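The worst thing that ever happened to the evening war game at Bometgate was the arrival of a proper rulebook. It runs to 700 numbered paragraphs, it was written by Pranab Begum over one long January, and I have read all of it, which puts me in a club of two.

Before the book, we fought the Battle of Tarar on a trestle table with an umpire and a box of painted infantry. If you wanted your men to hide in the church, you asked whether there was a church. Atieno Tanui, umpiring, would look at the table, think about it, and say there was one now but the roof had gone. Then your men hid in it and were rained on. I lost an entire company that way and was delighted.

Under the book there is a church only if a church was placed during set-up, and it holds 9 figures. A tenth man must stand outside. Paragraph 412 does not say what he does out there. I like to think he smokes.

I understand the case for all this. Dilani Pramanik makes it better than anyone, usually while beating me. With an umpire, she says, you are playing the umpire's mood, and a player who is good at talking will win battles he ought to have lost. She is looking at me when she says it. My capture of the bridge at Clodell was achieved with 13 men, no ammunition and a very moving speech — and I can see why the defenders were sore.

But the speech is what people remember. Mitali Thambiah still does an impression of it. I can't recall one thing that happened in last month's game except that we spent most of an hour deciding whether a hedge was "soft cover" or "an obstacle, linear", and by the time it was settled Mitali had gone to catch her bus and her tanks had to be moved by proxy. 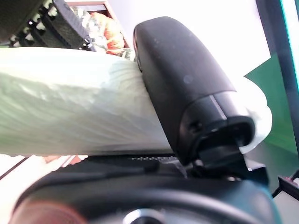 Should a war game have an umpire at all, if the rules are good enough?

It should, and the better the rules are, the more it needs one, if only to say when they can be left in the box.

Anoma Jayasinghe tells me the modern way is to let the computer do it. She plays one where the year is 2192 and everybody is shot from orbit. The computer never gets tired and never has a favourite, and if you ask it whether there is a church it says nothing whatsoever. I had a go and was dead before I had found the button for crouching.

What I would like is the old table, Pranab's dice tables for the shooting (they are very good, and I have told him so), and Atieno in the tall chair with the final word on hedges. I put this to the others over the washing-up. Dilani said she would agree to it if speeches were limited to one a side. Pranab has gone away to draft the paragraph.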